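Thread: Hand guiding or remote for teaching a pick and place?

murnada_shop
I have to record demos for a small pick and place job, upright canisters going into an open box. I can push the arm through the motion by hand or drive it with a controller from the desk. Which one gives cleaner data?

d.haverford
By hand. You feel the contact, so you don't squeeze too hard. I did 14 that way on Saturday and kept all of them.

backlund_u
I disagree. When you guide by hand, your arms end up in the wrist camera view, and the policy never sees that at run time. We drive everything remotely in the simulator first and then on the real arm. Our set is 700 demos now.

d.haverford
My arms stay behind the elbow joint. And remote is slow. Around half of mine had a long pause before the grasp.

backlund_u
Trim the pauses. Also, the grip height matters more than the input device. Wrist view from one of our sim runs, fingers roughly at mid-height on the body and the cap left clear:

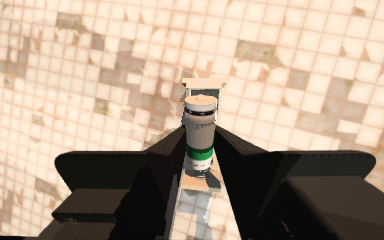
Re: grip height

murnada_shop
Thanks. I was grabbing mine right under the cap. Does the tilt of the wrist need to vary between demos?

backlund_u
A little. Vary the start pose more than the tilt.

d.haverford
Agree on the start pose. I still say try 10 by hand before you buy a controller.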